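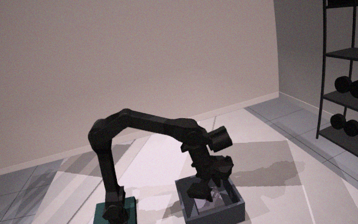

Written by Edileuza Furtado for the Zimora bench arm set-up guide
Section 4 – Marking out and keeping the work area
Last revised in June

Welcome back, and well done for getting through the wiring section, which is the longest in the guide and the one we get the most letters about. The arm is now on its base and has power, and I know how tempting it is to load a picking routine and let it go. Please give me a little of your time first. The rules in this section are the ones we follow ourselves in the Illthorpe workshop, and most of them began life as a note taped to a door after something got bumped.

A word about simulation before we start. If you are building your cell in Cisance, do every step below in the model first and then again on the real floor. A simulated arm will happily swing through a shelf if you never told it the shelf was solid, and you would much sooner find that out on a screen.

4.1 Setting the keep-out zone

1. Put the arm in its parked pose and switch the controller to Hold.

2. Measure from the center of the base to the farthest point the gripper can reach with the arm stretched out flat. Use the figure on your own arm's plate, even if you have set up the same model before, as the wrist options change it.

3. Add 500 mm to that figure and mark the circle on the floor with tape. Go all the way round, including the side you think the arm will never visit.

4. Walk the circle. Anything inside it that is not part of the job gets moved out or entered in the obstacle list. That goes for desks, shelving, spare bins, chairs and the box your gripper came in.

5. Look up as well as down. The elbow usually travels higher than the gripper does, and people who are careful about the floor will sometimes forget a lamp or a shelf above it.

Note: Heavy things stored on open racks deserve a second look. Weights and other round items should sit on the lower shelves, well clear of the circle, and should be chocked if the shelf has any slope to it at all.

4.2 Placing the bin

1. Set the bin on the same level as the base, or enter the difference in height under Cell > Surfaces.

2. Jog the gripper over the bin at 2 percent speed until it hangs above the opening. Keep one hand on the stop button the whole time – yes, even at that speed.

3. Teach the four top corners of the bin. The controller will build the walls from these.

4. Enter the inside depth. If you are using the Treloar bin from the starter kit, this is 260 mm.

5. Lower the gripper slowly and stop while the fingertips are still clear of the bottom. Save this as your floor limit.
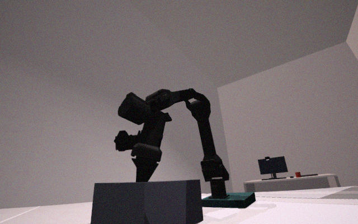

6. Raise the arm straight up until the fingertips are above the rim, and save that height as the travel height. All sideways moves between picks should be made at this height or higher. I am a bit of a nag on this point, but a finger caught on a rim can drag the bin along with it, and then every corner you just taught is wrong.

Caution: Never reach into the bin while the controller is in Run, even if the arm looks as if it has stopped. It may only be waiting for its next instruction. Switch to Hold and check that the amber light is steady before your hand crosses the tape.

Note: Thin, see-through or crumpled items are hard for many depth sensors to judge. Give them a gentler grip setting and a slower approach, and expect to spend an afternoon fiddling with both.

4.3 Where the operator sits

The person running the arm should be able to see the gripper, the bin and the whole of the tape without getting up. Set the screen so that you look past it toward the arm, and keep the stop button on the side of your stronger hand. Drinks are fine at the desk as far as I am concerned, but they stay on the desk.

If you move the bin or the base for any reason, start again from 4.1. Should the controller show code 27 during the corner teaching, a corner has been entered twice; clear the list and teach all four again.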